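2018-10-04 Glue trials, batch 3 (Lillside paper stock)

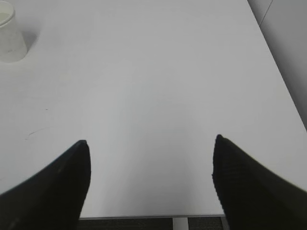 White tabletop, bench side.

Wheat paste again, Dede's recipe. 200 g flour to 800 ml water, cooked slow, sieved twice. Still lumpy. Think the pan was too hot at the start, Luuk says stir more.

Brushed out on 4 strips of the Lillside and the same on the Seldale offcuts. Seldale cockled straight away, Lillside lay flat. Boards on top, weights, left till after lunch.

Peel by hand: Lillside tears before the joint goes, good. Seldale lifts clean at one corner, may be my brushing. Repeat tomorow with less paste.

Hoi-yan wants the April notes for comparison, they're in the blue folder or Gifty has them. Ask.

Paste keeps up to 3 days in the fridge, LABEL IT this time.

To do: more blotters, wash teh sieve, ring Quezada re flour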